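Isto Kitchen Shelves: where we are
Progress report to the Sekus fund, Oct 30, 2018

Hi all! I promised a proper update before the money for the second half gets released, so grab a coffee. Short version: the tabletop shelves are going up, the bowls are in use, and I'm a bit behind on paperwork (sorry, again).

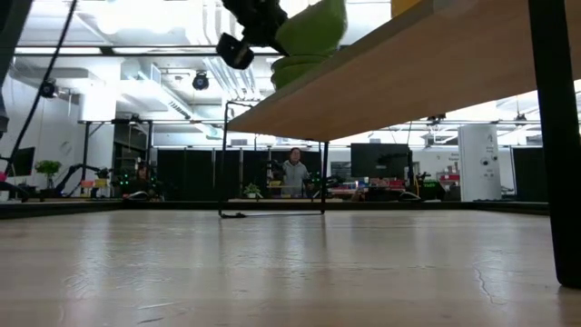
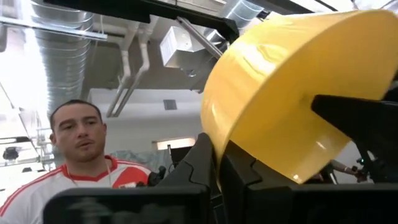 Bowls and shelves

We went with green and yellow for the bowls, and I'm so glad I talked myself out of plain white. The green ones stack on the raised wooden board, which sits above the table on black metal supports, so you still have the tabletop underneath for chopping and mixing. I was nervous about stacking anything up there, but I've come around to it completely.

The yellow bowls are the shiny plastic kind. They're great for salad and dough, and they show every fingerprint! I've asked Idahosa, our supplier, whether there's a duller finish in the same color. No answer yet.

One thing to flag: the glossy tabletops mark more easily than I expected. There's a light scratch already, and one table has a thin crooked line on the right that looks like a crack to me. I'd like to get it checked before we order more of the same top.

Money

Of the $460 set aside for shelf boards and supports, I have $40 left. That should cover felt pads for the feet and one spare board. The bowls came out of the separate kitchenware line and I'll send those receipts with the January report, along with the one from Musix for the labels, which I've put somewhere very safe and can't find.

Still to do

We have 21 shelf units planned and 8 of them are still in boxes in the hallway, where I bang my shin on them most mornings. I also need to decide where the big bowls live. Stacked on the shelf they're easy to grab, but shorter people have to reach up for the top one, and I keep going back and forth on putting them under the board instead.

If you have opinions on tabletops, please send them before I place the next order.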